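Floltum kitchen task pack, reviewed by Raimo Nieminen

Floltum is a set of simulated kitchen chores for two-armed robots. I used it for 10 evenings, with the control software from Briltora. Setup took 2 hours, most of it spent on the installer.
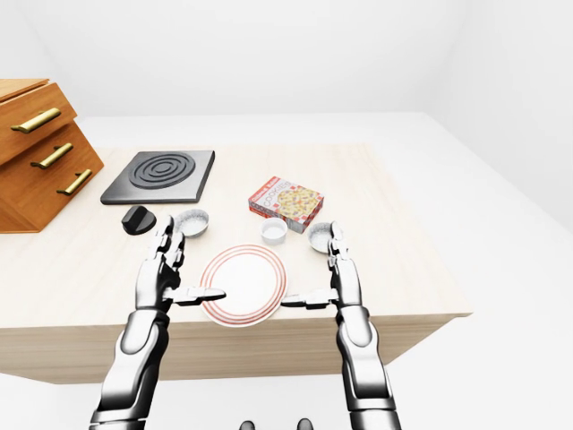
Could a robot cook dinner with this training? It could not run my kitchen, and I would not leave it near a hot stove.

Simple jobs are where the pack earns its price. I set up moving a bowl, and it managed seven tries out of ten. Laying a plate straight went worse, and I gave up after four.

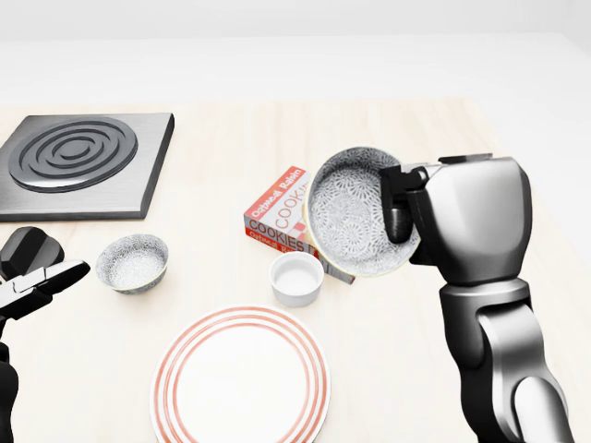
The manual is thin. Gilang Hutapea at Khoo sent me his notes from March, and they fixed my grip settings – the defaults squeeze too hard. Saving a run is easy. Naming one is a pain.
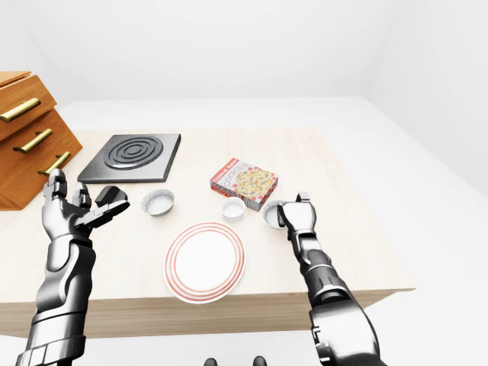
I also tried Fliltden, a cheaper pack. It loads faster but has fewer chores. For clearing up after a meal, a person is still quicker than either. Buy Floltum if you want to test ideas, and keep doing the dishes yourself for now.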